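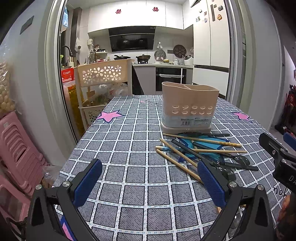

Ticket: Finger width reading drifts after a few minutes of chopstick picks
Opened by: Ayuba Atinga
Project: Adjei hand-held gripper, second build
Status: Solved (one leftover, see bottom)
4 min read

What's wrong

The gripper opens and closes beautifully, and I want to say that first as I'm really pleased with it. The trouble is the width number. With the fingers fully open the Mondeck board should report 2,000, and with the pads pressed together it should report 200. Fresh after calibration I get exactly that. Then I do a batch of picks on the kitchen table, chopsticks and spoons into the cutlery holder, and by the end of the batch fully open is reading 2,296. Nothing is printed to the log. Zasbridge carries on recording quite happily.

It matters most with the chopsticks. They are so thin that the gap between "holding one" and "holding nothing" is tiny, and once the number has wandered I can't tell good grasps from misses when I go through the recording afterwards. Ladles and spoon handles are more forgiving.

Setup

Mondeck board, stock firmware. Magnet and sensor on the left finger pivot, right finger follows through the gears. Blue ridged pads on both fingers. Pruletti cable to the laptop, the long one. Power from the laptop.

Log

Morning, first go. Recalibrated, did 12 picks, checked fully open after every one. The reading crept up over the first few and then jumped on the seventh. So there might be two things going on, or one thing that slips a bit and then a lot.

Swapped the long cable for a short one. Same drift. I was so sure it was the cable that I did this twice.

Left the gripper lying open on the table for an hour, powered, not touched. The reading didn't move at all. I take that to mean it isn't warmth in the board, and it isn't the laptop's power either.

Opened and closed it in mid air 12 times with nothing between the pads. Small drift, perhaps a quarter of what I get with real objects. So it gets worse when the fingers are loaded.

Peeled off the blue pads and refitted them, in case they were shuffling along the fingers. They weren't. All that did was change my closed reading a little, and I had to calibrate again.

Tightened the screw at each finger. Neither was loose. No difference.

Reply from Ama Aidoo

Love this, and your empty-air test is the useful one! Mine did the same when I first built it. Can you try something for me: put a dot of marker pen on the magnet holder and another on the pivot shaft beside it, so they line up. Do a batch, squeezing harder than you normally would, then take the cover off and look. If the dots have parted, the magnet is turning on its shaft and there's no point looking at the software.

Also, which way does your closed reading go? If open and closed both move up by the same amount it's the magnet slipping. If only open moves, look at the end stop.

Ayuba

Both move up! I hadn't been writing down the closed one after each batch, which was daft. After this last run open is 2,296 and closed is 496, so the whole range has slid along together.

Dots on. Going to do a heavy-handed batch after tea.

Ayuba, 9.40 in the evening

The dots have parted. Only by a hair, but with a torch you can see it clearly. The magnet holder is a push fit on the shaft and my print came out a touch loose, so every hard squeeze nudges it round. The jump must have been the pick where I pinched two crossed chopsticks at once and really leaned on the trigger.

I'm delighted, I'd much sooner find a slipping bit of plastic than a firmware bug.

Ama

Brilliant! Don't glue it straight away though. Glue gets into the bearing if you're even slightly generous and then you'll be printing the whole finger again (ask me how I know). Print the holder with a small flat inside and file a matching flat on the shaft. Two strokes of the file is plenty. Then a smear of threadlocker if you still want it.

And calibrate with the pads on, both ends, after the cover goes back.

Ayuba

Flat filed, new holder printed, pushed on with the vice - it went on with a proper click this time. Calibrated with pads on. Then the full routine: chopsticks one at a time, the black ones as well as the wooden ones, then the spoons, everything tipped out and done again. Around 40 minutes altogether.

Open at the start 2,000, open at the end 2,000. Closed 200 both times. I also did the horrible crossed-chopsticks pinch on purpose and it didn't budge.

The width trace in Zasbridge looks lovely now. You can see a little shelf where each chopstick is held, and a slightly higher one for a spoon handle. I could sit and scroll through it all evening.

Left over

The recordings made before the fix have an offset in them. Where the shift is gradual I can take it out by lining up the closed readings. Where it jumps partway through a pick I'm going to bin that pick and record it again. I'll open a separate ticket if the lining-up script is worth sharing.

Ama, could the holder with the flat go into the shared parts folder in place of the old one? My file is in there as a draft.

Ama

Done, and I've moved the round one to the old parts folder. Closing this.

Recent tickets
Trigger spring too stiff for long sessions
Pads lifting at the tip after cleaning
Zasbridge won't start with two Mondeck boards plugged in
Which Pruletti cable length are people using?
Finger gears clicking when nearly closed
August parts order, add yours to the list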